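Section 5. Running the Hand-Held Gripper Station on an Open Day

Read this section before guests arrive. It covers the Plarnero demonstration station, where visitors pick up a hand-held gripper and try a short task at the panel. Set-up of the recording laptop is covered in Section 4.

5.1 Before the doors open

1. Wipe the mesh pads on both fingers with a dry cloth.
2. Close the fingers slowly and check that the pads meet along their full length.
3. Check the square marker for scratches or lifted corners. Replace it if any part of the black pattern is damaged.
4. Clear the floor where guests will stand. Push chairs back under the desks.
5. Start a new session in Stumis and name it after the site, for example "Bradside January".

Note: Leave the room lights on at their normal level for the whole visit. Changing them partway through a session means repeating step 5.

5.2 Handing over the gripper

The station can run in an ordinary office while people are working at their desks. Keep the group small, and let guests hold the gripper by the housing before they try to pick anything up.

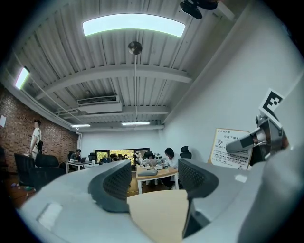
Jolán Tóth asked that the handover be slower than it was in the last edition of this guide, saying that guests squeezed too hard when they were given the task and the tool at the same moment. The steps below follow her order.

1. Show the open and close motion twice with nothing between the fingers.
2. Pass the gripper to the guest with the fingers open.
3. Let the guest practice the motion – five or six squeezes is enough.
4. Place the object on the panel and start the recording.
5. Stop the recording before taking the gripper back.

CAUTION: Keep hair, cords and bag straps away from the fingers. Ask guests to set bags down first.

5.3 Limits

Maximum object weight: 300 grams
Maximum recordings per session: 200

If Stumis shows "session full", save and return to 5.1, step 5. Do not delete recordings during a visit.

Send questions about guest recordings to Anikó Juhász.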